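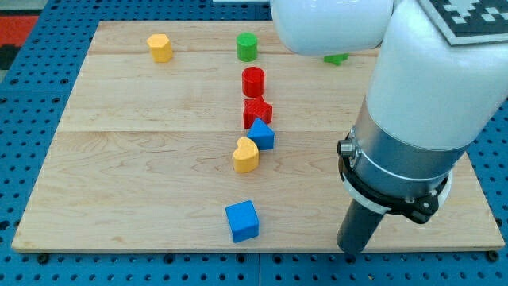

STUDENT PROJECTS / Robotics Lab, Spring Term

Kragh starter kit for tabletop pushing – final report

Mackenzie Pelletier and Josée Beaudoin

What we were asked to do

Zullelside is thinking about getting the Kragh kit for the second-year lab and wanted somebody to use it for a term first. So that was us. The kit is add-on stuff only, no arm. You get the finger and the clamp collar, a marker sheet, a set of block files to print, and the software (Zillov, license for one bench). We put it on the white arm in the back bay. Started in March.

Setup

Board is pale wood, sits on the blue pegboard table with the bolts near the front edge. Manual says any flat surface is fine. Not really. Ours has seams running across it and a small block can catch on one if you push slow. We ended up planning pushes to go along the planks when possible. Would use a one-piece board next time.

Collar went on in 40 minutes, most of that hunting for the right hex key. Finger is a plain dark gray cylinder that points straight down, no jaws, so everything is pushing. Keep the tip just off the wood. Too low and it scrapes, too high and it rides up over the flat shapes. Josée made a paper gauge for this and it's still taped in the lab notebook.

Blocks: red, green, blue and yellow, two shapes per color. So "red" alone is not a full instruction, you have to say red star or red cylinder. Good design choice we think. Printing was OK, the star came out with fine ridges on the top face, did not bother to sand it.

Calibration

The slow part. 14 steps in the wizard and if you fail one it sends you back to the begining. The marker on top of the arm has to be seen by the overhead camera the whole time, and at some poses it slides half out of view. Mackenzie moved the camera mount twice. After that it held fine unless somebody bumped the table.

Tasks we ran

Task A, move one block to a named spot. Worked most of the time. The cube is easiest because it has a flat face to push on. Cylinders roll off the side of the finger if you're not dead center, then you chase them.

Task B, separate a cluster. Typical start is like the photo, red cylinder, red star, blue triangle and yellow heart all bunched up in a diagonal and the rest spread out. Much harder. Push the heart and the triangle wants to come with it. The planner treats every block as a circle (!) so it has no idea the star has points. We wrote our own approach-angle table, 3 angles per shape, see the appendix file. Helped a lot with the heart. Didn't help much with the star.

Task C, line up by color. Ran out of time, only tried it by hand with the joystick.

Also the green star-or-cross looking one gets hidden behind the arm when it's at the back of the board. Software just drops it from the list. No warning. Fix was to park the arm off to the side before every detection, costs almost 2 seconds each time.

Support

Emailed Vultstead (they resell it) about the circle thing. Got an answer the next morning, polite, said shape outlines are planned. No date given. The manual has a page about a gripper that is not in our version of the kit, so that was confusing for a while.

Would we buy it

For the second-year lab, yes, with our angle table and a better board. For a research bench probably not untill the planner knows shapes. Hardware is solid, nothing came loose on us. Spare finger should be in the box though.

Left to do: clean up the code, write the one-page setup sheet, return the spare marker sheet to the cabinet. Joystick log is on the shared drive under Task C.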